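Vanags VG-2 Parallel Gripper – Replacement Finger Set

Part no. 2085
Fits: VG-2 and VG-2L gripper bodies
Sold as: matched pair, left and right
Status: in stock
Price: log in to see your price

Service notice for this part
Updated Jan 2, 2021

Read this before ordering if your gripper has dropped a part or has stopped with fault 16 (grip position lost). Finger sets from batch 1131 can fail to hold thin parts near the end of travel. The batch number is on the bag label and on the packing slip.

What goes wrong

The fingers close fully and the controller reports a good grip, but the clamping force at the tips is lower than it should be. The part slips during the lift or shortly after. In most of the reports we received, the part fell back where it came from and the cell stopped with fault 16. In two cases the arm carried on to the place position with nothing in the fingers, and the fault only came up there.

The cause is the mounting face at the base of the finger. On batch 1131 it was machined slightly out of square, so the two fingers meet lower down before the tips have built up pressure. Thick parts hide the problem. Thin parts, and anything picked out of a molded tray, show it quickly.

Checking your gripper

Stop the cell and follow your site's lockout procedure before putting a hand near the fingers. The VG-2 body holds stored air after the supply is shut off, so open the bleed valve and wait for the pressure gauge to read zero.

With the air released, push the fingers together by hand and hold a thin feeler gauge between the tips. If it pulls out freely while the lower part of the fingers is touching, the set needs to be replaced. Check the mounting screws as well. A loose screw gives the same result, and tightening it to the value in the VG-2 manual may be all that is needed.

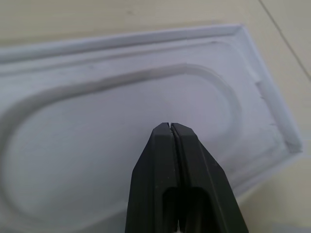
Tray picking needs one more check. When a finger set is changed, the tip position can shift enough to put the old taught points out. Run the pick program at low speed with no part loaded and watch the clearance to the tray walls and floor all the way down and back up. Reteach any point that looks close. Laimutė Mets in our service department also recommends turning on the grip check after the lift, as well as at the pick. It is off by default in Raltis controller software and adds very little to the cycle.

Do not try to fix the problem by raising the air pressure. One customer did, and the body seals gave out within a week. Do not file the fingers either – a filed set cannot be returned under this notice.

Replacement at no charge

Sets from batch 1131 are replaced free, used or unused. Send a photo of the bag label or packing slip to the service desk along with the serial number of the gripper body. If you no longer have either one, send the fingers back and we will measure them. Returns are handled by Gediminas Ots at our Amel warehouse.

Later batches are measured for squareness before packing and are not affected.

Specifications

Mounting: four screws, included
Finger type: straight, blunt tip
Service check: every 3000 operating hours
Supplied with: finger pair, screws, fitting sheet
Not supplied: feeler gauge, torque driver

Related items

VG-2 seal kit
VG-2 bleed valve
Ukivo padded finger covers (not for use with batch 1131)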